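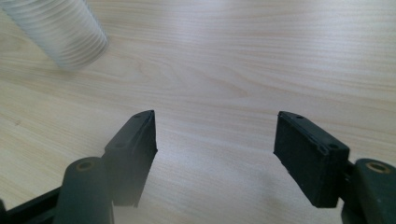
Ludivine Gilbert says she was married at 20 too, and she'd tell anyone asking to write the letter but keep it in a drawer till Saturday.

Home Ask Browse Topics Sign in
2 min read

Should I write to my first husband after all these years?
We were such children, and I was rather unkind at the end (I blamed him for the damp, bless him). I'd like to say sorry, but would it only stir things up?
Posted by wrenandkettle

Shiuli Debnath
I did just this last December, love. I got through 3 drafts, the longest 618 words, and sent the shortest, almost 100. He wrote back very kindly about his allotment, and we've left it there. Keep yours short and don't ask him for anything!

Gudell
depends if hes remarried

We use cookies to remember your settings. Accept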